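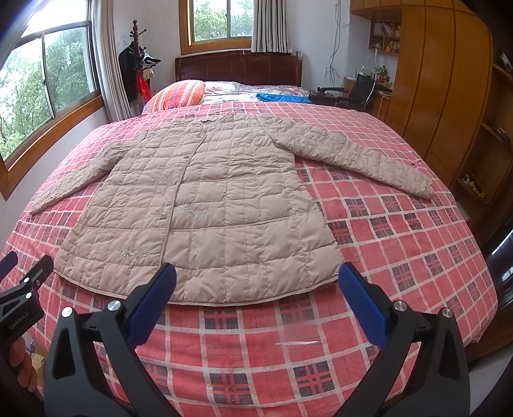
How do we fold a padded jacket so it doesn't come out with hard creases across the quilting?
Fold along the stitched lines, never across the middle of a panel, and put a roll of tissue inside each fold. Two folds for the body, one for each sleeve, then stop.

April, 3 pm. Winter things going into storage, quilted pieces.

Worked on the beige jacket from the Hurivska lot after lunch. Laid it flat on the red plaid cover, front up, collar toward the head of the bed. The bed is better than the cutting table for this, as the table is too narrow to get both sleeves out at the same time.

Condition notes before folding:
Panels are puffy toward the hem and a good deal more crumpled up by the shoulders. Left as is. Olesia wanted to steam the shoulders but I would like to see what a week lying flat does first.
Four fasteners down the front. The lowest one sits on a small tab. Checked the stitching on each, all firm. Put a square of tissue under the tab so it doesn't print into the panel behind it.
Three embroidered motifs on the front. The faint one is beside the third fastener and is easy to miss, so write it on the card. The floral one near the opening is a purplish grey. Do not fold through any of them.
Piping at the hem is sound. No loose ends that I could find by hand.

Folding order, for whoever does the next one:
1. Close the fasteners. Smooth from the collar down with the flat of the hand. Don't pull at the hem.
2. Turn it face down.
3. Sleeves in across the back, one over the other, with tissue between.
4. Bring the lower part up on the stitched line nearest the waist. Tissue roll in the fold.
5. Into the box collar end first. Nothing on top of it.

Tried three sizes of box. The 60 cm one is right. The smaller one from Ivanyshyn closes, but the lid presses on the top layer and the padding had marks in it after half an hour. Sent those back to the shelf for scarves.

Tissue: used 8 sheets on this jacket, which is more than I planned. We have nearly 36 left in the pack. Enough for the Serkska coats if we go easy on the sleeves. Need to reorder before the wool comes in.

Card reads: jacket, beige, quilted, small collar, 3 motifs, box 60. Amparo Cantero to add the lot number when she finds the list.

Still open:
Cedar blocks or not. Olesia Moroz says not against pale cloth, even wrapped. Leaving them out for now.
Lift the lid in a week, look at the shoulders, decide about steam.
Shake out the plaid cover before the next piece goes down on it.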